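How to Budget for Your First Robot Arm Without Selling the Forklift

Posted 2nd September by Érica Andrade

Every year in February a small warehouse somewhere gets a quote for a robot arm, looks at the big number at the bottom and thinks that's the price. It's the price of the arm. The arm is the bit that turns up first and then stands there while you buy everything else.

I've done this twice now, once badly. The order below is the order I wish I'd done it in.

Step 1: Write down the job

One sentence, one kind of item, one place it comes from and one place it goes. "Pick small blocks off a table and put them in a marked zone" is a job. "Help out in dispatch" is a wish. Gifty Agbenyega, who signs my purchase orders, sends back anything with the word "flexible" in it, and I've stopped arguing.

Step 2: Build it in simulation first

A simulator licence is cheap next to a floor you've already drilled. Put in your real floor tape, your real racking and a table at the height you mean to buy. Then put the arm on it and move it around until you stop liking your first idea.
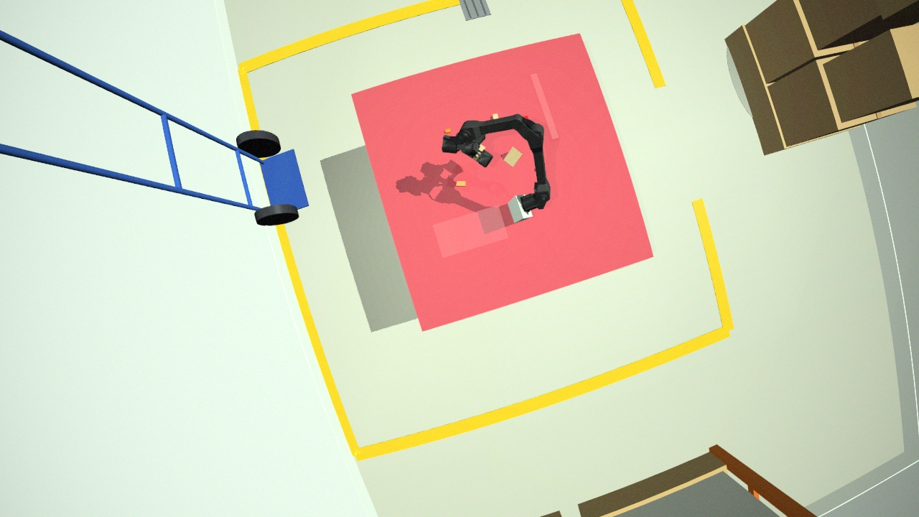
Budget 40 hours of somebody's time for this and don't let them do it between other jobs. Senyo Wumbei did ours in Siltik, which has a perfectly good manual if you enjoy being told things in the wrong order. Things to settle before you close the file:

Reach to the furthest spot you care about, plus a bit.
Where the base bolts down, and who can get behind it with a spanner.
Where people and trolleys go when the arm is moving.
What the gripper does with the awkward item. There's always one. Ours is a wedge.

Step 3: Price the boring things

My first budget had one line for "accessories". Don't do that. Give each of these its own line: table or stand, gripper, spare fingers, guarding, power, compressed air if you need it, freight, risk assessment, training. We got our table from Tendlow, and the colour cost extra, and yes, I paid it.

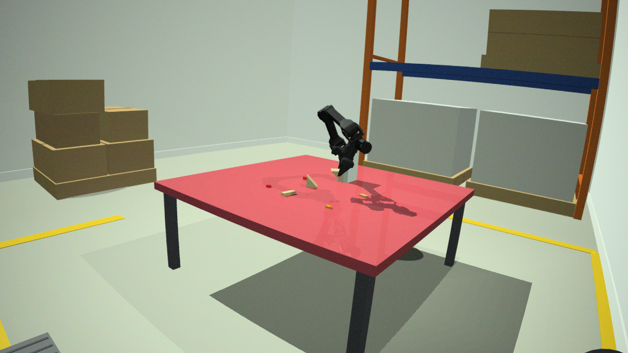
Spare fingers deserve a word. They're the part that hits things. Order two sets with the arm, or pay the freight again when you've bent the first.

Step 4: Get three quotes, all for the same job

Send everyone your sentence from Step 1 and the simulation file. Claltier came back with 15 questions and a slightly higher price – I'd take the questions. Ask what happens after the warranty and who answers the phone on a Friday.

Step 5: Hold some back

Keep a fifth of the total unspent until the arm has run for a month. Seidu Ayaaba in our accounts calls this "the Érica fund". It was empty by week three.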